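Plollus keyboard set - read me first

Hello! If you've just joined the club, or you've found this folder on the shared drive and wondered why it's full of keyboards, this is the file to start with. I'm Morfudd Pumphrey and I look after the keyboard part of Plollus, our student project on teaching a two-armed robot to tidy a desk. Rodrigo Vallejo has the cups and plates, so please pester him about those (his read me is much shorter than mine, sorry).

Last changed November 3, 2019. The August version had the wrong folder names in it, so bin that one if you still have a copy.

What's in the folder

There are 307 recordings. Each one is a person wearing a gripper on each hand and doing one small job with a keyboard and its cable. Every recording has three videos, one from each gripper and one from the head camera, plus a text file with the job written out in plain words.

The jobs so far:

- straighten the keyboard on the board
- turn it round by a quarter
- slide it towards you, then away
- move the cable clear of the keys
- pick up the plug and put it down on the left

The cable ones are the hardest by miles, and they're also my favourites! A cable never lies the same way twice, and Hugo Pastor and I spent a whole evening arguing over what counts as "clear of the keys". We settled on no part of the cable touching the keyboard apart from where it comes out of the back. If you label any new ones, please stick to that.

What the recordings look like

Two gripper views first, then the head camera. Same keyboard, same white board in all of them.
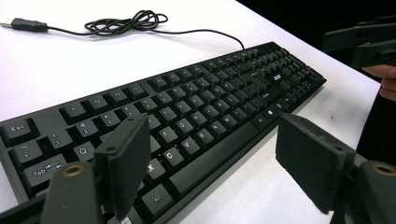
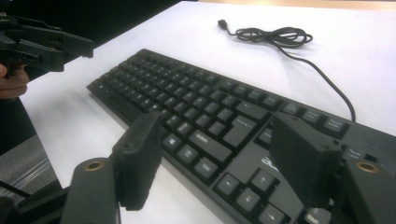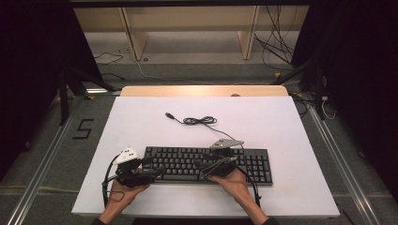
How to name your files

Job first, then your initials, then a number - so cable_mp_014 and so on. The videos end in _left, _right or _head. Please don't put spaces in. Aurelio Vidal's sorting script falls over on spaces and then he has to come and find you.

Before you record

1. Put the keyboard down at a fresh angle. We had a stretch where everybody laid it dead straight and the first model we trained could do nothing else.
2. Drop the cable, don't arrange it. A bit of a tangle is fine.
3. Open and close both grippers fully, twice. Aurelio's script uses that to line the videos up.
4. Say the job out loud, then start.
5. When you've finished, hold still for a moment before you stop the recording. I forget this one constantly.

Things I know are wrong

135 of the recordings were made by me, so the set leans heavily towards how I do things. I'm right-handed and I nearly always go for the number pad end first. More left-handed people, please!

A handful of text files still say "lead" where the rest say "cable". I'm working through them.

We've only got keyboards with a cable in here. Inmaculada Cantero has offered to bring in a wireless one, and that will get its own folder when it turns up.

Using it

Anyone in the club can use the set for coursework or for the Distton entry. If you're outside the club, drop me a note first - I'll almost certainly say yes, I'd just like to know what you're making. The sound is left out of the copies we share, so you won't hear step 4 (or me muttering at the plug).

Still to do

- finish the cable / lead fix
- Hugo to check the labels on the quarter turns
- get the next 115 recordings done before the Distton deadline
- ask Rodrigo if we can have the board back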